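Woro Institute of Applied Technology
Department of Automation and Maintenance
Course handout 7: Care of the simulated camera in the Tremum cell

Instructor: Oluwatosin Olaniyan
Reading before class: cell manual, sections on camera setup and on the maintenance log

1. Scope

This handout covers the setup and routine care of the virtual camera in the simulated copy of the Tremum cell. Students who have completed handout 6 will already have loaded the cell model, checked the arm against its home position, and saved a baseline. The camera is treated as a separate unit of the cell. It has its own settings file, its own fault codes, and its own page in the log.

The rendered view is used in the second half of the term to train and test the pick routine. A routine trained on poor images will usually run without raising a fault, and the error may remain hidden until the grading run. The camera is therefore checked at the start of every session, including sessions in which only the arm program is being changed.

2. Settings under the student's control

Four settings may be changed without the instructor's approval: focus distance, aperture, haze density, and output compression. Camera position and lens type are locked. If either appears to be wrong, stop work and report it.

Focus distance is given in millimeters from the lens to the work plane. The course value is 538. The settings file does not check units, and a value entered in centimeters will be accepted.

Aperture controls how quickly objects blur as they move away from the focus distance. Use the value saved in the baseline.

Haze density is supplied by the Caron rendering package. It should be set to zero for all exercises before handout 10.

Output compression affects only the saved images and has no effect on the live view. Always compare the two before deciding that the render itself is at fault.

3. Reading a degraded view

A degraded view should be recorded before anything is changed. Save one image, write down the four settings, and note which shapes can still be told apart. Do not name a part in the log unless its outline supports the name. "Dark upright shape, right of center" is an acceptable entry. "Gripper, left finger" is acceptable only when the finger can be seen. 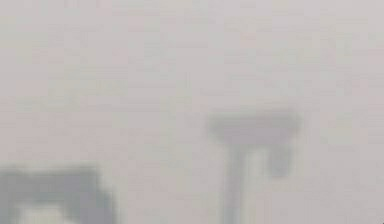

Figure 7.1. Simulated view, severely out of focus. The T-shaped form at right may be part of a gripper or a post with an attachment.

The figure gives very little on which to base a firm identification. Edges are lost on the near mass at lower left as well as on the T-shaped form, so a change that sharpens one should be checked against the other. Faint mottling in the pale areas resembles compression damage, but heavy blur can leave similar patches. The saved image alone does not settle the matter, and the log entry should say so.

4. Recovery procedure

Carry out the steps in order. Change one setting at a time and save an image after each change.

Step 1. Pause the simulation and confirm that the arm is stationary.
Step 2. Compare the live view with the saved image. If only the saved image is poor, restore the compression setting and go to step 6.
Step 3. Read the haze density. Set it to zero if any other value is present.
Step 4. Read the focus distance and correct it to the course value.
Step 5. Restore the baseline aperture.
Step 6. Render 200 test images with the arm at home and review the first and last at full size.
Step 7. Enter the result in the log, including any step that made no difference.

Fault code 1002 means that the settings file could not be read. Reload the baseline and begin again at step 1. Fault code 3485 comes from the Irnach license server and has no connection with the camera. Wait for the server to respond and do not edit the settings file in the meantime.

5. Work to be submitted

Each pair submits a completed log page, the images saved during recovery, and one paragraph naming the setting most likely to have caused the fault in their assigned file. Where two causes remain possible, name both and describe a test that would separate them. Pages are due at the start of the Tuesday laboratory. Corrected pages may be resubmitted once, with the original attached.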